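Burkudstead Kitchen & Table
Serving and Tableware > Boards and Trays

Taselura Serving Board, Small

Item no. 67-2
In stock, ships from our Sanivbridge warehouse

The Taselura small board is a wooden serving board sized to sit on top of a dinner plate. People use it for bread, cheese, a sandwich or a couple of small dishes. The plate underneath catches crumbs and anything that drips, and it gives you something to hold when the board is carried to the table.

It is made from a single piece of beech, sanded smooth on both faces and finished with food-safe mineral oil. There is no varnish or stain. Color varies from pale tan to a light reddish brown, and we can't match boards by color when you order more than one. If you need a set for a café or a rental house, put a note on the order and we will try to pick boards from the same batch.

Details

Material: beech, oiled
Finish: mineral oil, both sides
Edges: rounded
Feet: none, board can be used on either side
Dishwasher: no
Microwave or oven: no
Sold: singly, or in boxes of 30

Use with plates

The board sits flat on most round dinner plates that have a wide, level center. On a coupe plate with curved sides it will rest on the curve and may rock. If you aren't sure about your plates, lay a flat saucer or a coaster in the middle of one first. If it rocks, the board probably will too.

The white Zapata dinner plate is the one we sell most often with this board. It has a low rim and a plain glaze. The plate is sold separately and is not included in the price of the board. Zapata cups and side bowls are listed under Tableware.

Care

Oil the board before you use it the first time, even though it comes oiled. Wood dries out in storage. Wipe on a thin coat, leave it overnight, and wipe off what hasn't soaked in.

After use, wash it by hand with warm water and a little dish soap. Dry it with a towel and stand it on edge until it is fully dry. Do not leave it in the sink or lying wet on a counter. A board that dries on one side only can warp. If yours has a slight bow, oil both sides and lay it with the high side up under something flat and heavy for a few days.

Stains from beets, berries and red wine can be rubbed out with coarse salt and half a lemon. Rinse, dry and oil again.

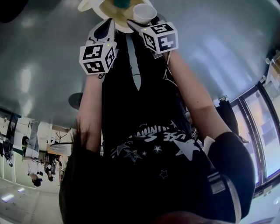
Cups and small dishes can be set on the board or beside it. A hot cup can leave a pale ring on oiled wood, so use a saucer for coffee and tea. The ring usually fades after the next oiling.

Shipping and returns

Single boards ship in a padded carton. Orders over $75 ship free within the continental United States. Boxes of 30 go by ground freight and take longer, especially in December.

Unused boards can be returned within 30 days. We don't take back boards that have been washed or oiled, but we will replace any board that arrives cracked. Send a picture of the crack and the carton label to the order desk, attention Damian Kalinowski.

Small knots and streaks are part of the wood and are not treated as defects.

Page updated 05/09/2015

See also: Taselura Serving Board, Large; Board Oil; Zapata Dinner Plate, White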